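Up too early again, 5 am and the heater ticking. Cant sleep so sorting. March already and I still have stuff from the Urkinberg flat sitting in boxes. Made coffee, forgot it, made it again.

Started with the little toys since they're the easy part. Or should be. Spread the fluffy blanket out, black tray on top so nothing rolls off and gets lost in the pile like last time. Small cardboard box next to me. Annatjie Van der Merwe wants a box of bits for her boys by tonight, I said yes before I'd even looked at what I had. Typical.

Keeping the blue guy in the red hat. Not up for discussion. Traian brought him back from Minhas and I carried him in my coat pocket a whole winter — he's chipped somewhere underneath, doesn't matter. The rest can go. Probably.

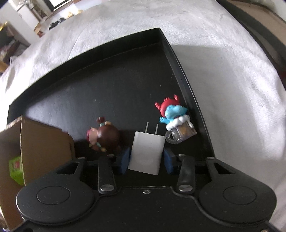
Also chargers. Why do I own so many of these. The white one works, I think, it was the one from the hall. Need to test it before I give it to anybody. Note to self: test it. Didn't do that yet because the good outlet is behind the bookcase and I am not moving the bookcase before breakfast.

Phone rang, Prekska about the storage unit, rent going up to 810 from next month. For a room full of things I don't look at! Told them I'd call back. Will not call back. Well, I'll have to. Unit number is 2647, writing it here becuase I never remember it and they always ask.

Back to the box. The green block with the red froggy face can go to the younger boy, he likes anything with a face on it. Gray cube one too. The magenta bumpy one I almost kept, then didn't, then did. Undecided as of now.
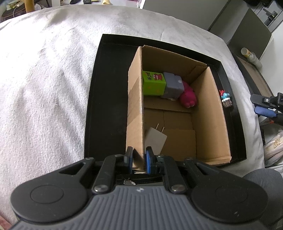 The divider is more trouble than it's worth, keeps wanting to lean. Might cut it out and use a sock for padding. Traian Cârstea would say get a proper box. Traian isn't here.

Still to do — tape, find the pen that writes on cardboard, text Annatjie re what time. Eggs. Library book to Flunard side of town if the bus is running. Back hurts from sitting on the floor. Shower first, then the rest.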